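August 26, 2018

Up at six, toast, the early bus to Druvside. Rain on the way in and my left boot leaks at the toe again. I had the room to myself until Hyun-seo Wi came in with the new pages of the bench rules and a packet of ginger biscuits.

The job this week is the rules and very little else. The two-arm bench has been running on a single sheet that somebody at Hadley wrote when there was one arm and one bin, and half of it no longer applies. It still tells you to stand to the left of the arm. There is an arm on the left now. Lamport want to see the new rules before they let their own people work at the bench in December, so it has to be done properly, and in words a new starter can follow on the first morning.

We began with the tray, as most of the arguments are about the tray. The old sheet said "keep the tray tidy", which could mean anything. I wrote down what we do ourselves and then tried to turn it into a rule. White paper flat in the bottom. Paper changed when it is marked or curled. Wires laid so that the connector can be seen, with no lead passing over the top of another one's plug. Hyun-seo said the last part was too strict for the twisted pairs, which spring back however you lay them. We tried it with the green and yellow and she was right. It now reads "connectors and terminals must be in plain view; leads may cross".

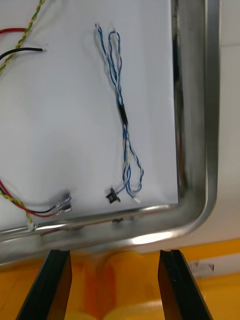
Wire ends on the paper, seen from the arm.

The next hour went on the tray edge. My draft said that no part should touch the rim. Hyun-seo thought a plug on the rim was harmless if the arm was coming for something else, and I thought it would get knocked off. We left it as "parts should lie inside the rim", with "should" and not "must", and a note that the operator can move a part back between runs. Between runs, with the arms stopped. I have underlined that in the draft and I will probably have to underline it again in the final one, for the printer loses it every time.

A word on "should" and "must". We have agreed to use "must" only where we would stop the bench over it. Everything else is "should". When I went through my first draft with that in mind I found I had written "must" on nearly every line, including one about putting the pencils back. I took most of them out. It reads better and I think people will take the remaining ones more seriously.

Tea at half past ten. The kettle in the back kitchen is furred up and the tea has bits in it. Put descaler on the shopping list.

After tea we did the start position. This was the part I had been putting off. The old habit was to glance over, see that the bench looked about right and press go. The new rule is a short check done in the same order each time, starting at the tray and then going round the bins clockwise from the top left. Tray in the middle, paper in, nothing on the paper. Each bin holding its own kind of part and nothing else. Both grippers empty and clear of the tray. Then the operator says "clear" out loud, and the second person, if there is one, says it back. I felt silly saying it the first few times. By dinner I had stopped noticing.
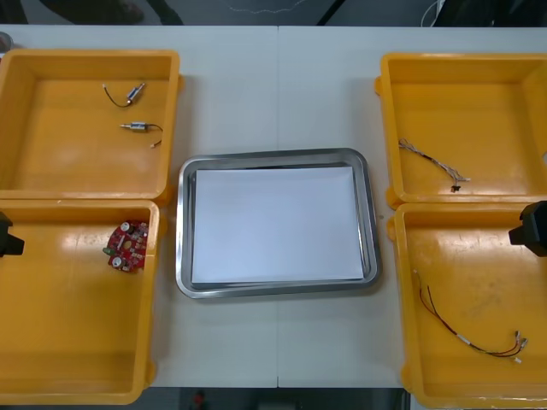

Hyun-seo wants the circuit boards kept in a bin of their own, always, and I agree with her. Nobody has damaged one that I know of, but a board and a loose metal terminal in the same bin is asking for scratches. That one went in as a "must". The wiring can share if it is the same sort of wiring. She also wanted a rule that boards are only handled by the edges, by people as well as by arms. For people, yes. For the arms I don't think we can promise it yet, so we wrote it as "should" for the arms and "must" for hands. It looks odd on the page to ask more of a person than a machine but I would sooner it was true.

We had a longer disagreement over the floor. I say the floor is part of the bench. If there is a cable where somebody will walk while watching the arms, then it belongs in our rules and not just in the general ones for the building. Hyun-seo's view was that if we put in everything in the room it would run to forty pages and go in a drawer. We settled on one line: walkways and the floor behind the table to be looked at before the first run of the day, cables moved to the wall or taped down, dropped parts picked up. I would have liked more about where people may stand. At present you can be right up behind the far edge and it is left to your own good sense. I have asked for a strip of tape on the floor, 198 cm back from the table edge. Hadley's answer was that it would look untidy. I have asked again.

Dinner was cheese and pickle on the step, the rain having gone off. Rang Mum. Her hip is no worse. She wanted to know if the robots would be doing my job soon and I told her that this week my job was writing down where to put a bin.

Afternoon

Went through the log before starting again. The bench has 1,133 runs in it since we began writing them down. Of those, 901 finished without anybody stepping in. That leaves a fair few where somebody did, and the trouble is what they wrote. The commonest reason given was "stopped". No more than that. I know some of those were mine. So there is a new rule for the log as well: who stopped it, which arm, which bin or the tray, and what was touched by hand before it was started again. Four boxes on a line. If it can't be filled in while standing up it won't be filled in at all.

Then housekeeping, which I had down as ten minutes and which took until gone three. The bins first. Dust and little dark specks collect on the bottom, and dirt packs into the corner seam where a cloth won't reach. I had written "clean weekly". Hyun-seo asked who would do it, with what, and how we would know. So now it says a dry brush in the seams and a damp cloth on the floor of the bin, parts out first, initials on the card when done. I would rather have it at the end of every day but that would not be kept up, and I don't like writing a rule I know I would break.
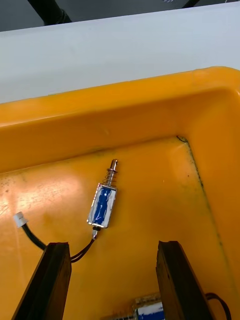 Gripper fingers came under the same heading. They scuff and they chip at the edges, and a chip can catch on a thin lead. The sheet from Falcão gives a life for their fingers in hours of use, but we don't log hours, we log runs, so it is no good to us as it stands. Our rule is to look at them each morning in a good light and run a thumb along the face with the power off. Any chip that catches the thumb and they get changed. It isn't very scientific. Hyun-seo has offered to keep a set of old ones in a box so that new people can feel the difference between worn and finished, and I think that will do more than my paragraph will.

We also put in a line about leads. A part with its lead tucked under a finger may look like a clean pick and then drag its plug behind it. The rule is that when you lay parts in a bin, the lead should be spread out to the side and not wound round the body. I tried to write that three ways and the plainest was best. Hyun-seo read it back as if she had never seen a bench in her life, which is how we are testing all of them, and she got it first time.

Last thing was reaching in. No "should" here at all. Hands must not go over the table while either arm is powered and free to move, and that includes an arm which is only hanging over a bin and looks as though it has finished. The old sheet allowed you to reach in on the far side from the arm that was moving. With two arms there isn't a far side. I wrote that in nearly those words and neither of us wanted to change it.

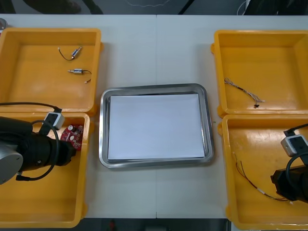

Still to do

Get an answer on the floor tape.

Ask Falcão if they can give finger life in picks. If not, take the hours line out altogether.

Redraw the log sheet with the four boxes. The last column needs to be wider than the others.

Print the new bin card, and find a pen that writes on yellow plastic and comes off again.

Read the whole thing to somebody at Lamport over the telephone and note down where they ask me to repeat it.

Cut the start check down. I counted it this evening and it is 229 words, too long for a card on the wall. Hyun-seo thinks it can be halved by dropping the reasons and keeping them in the longer document. I am less sure about that, as people do skip a step when they don't know what it is for, but I will try it her way and see how it looks.

Descaler. Boot glue.

Home just before seven. Beans on toast and the second half of a film about a lighthouse. Bed early.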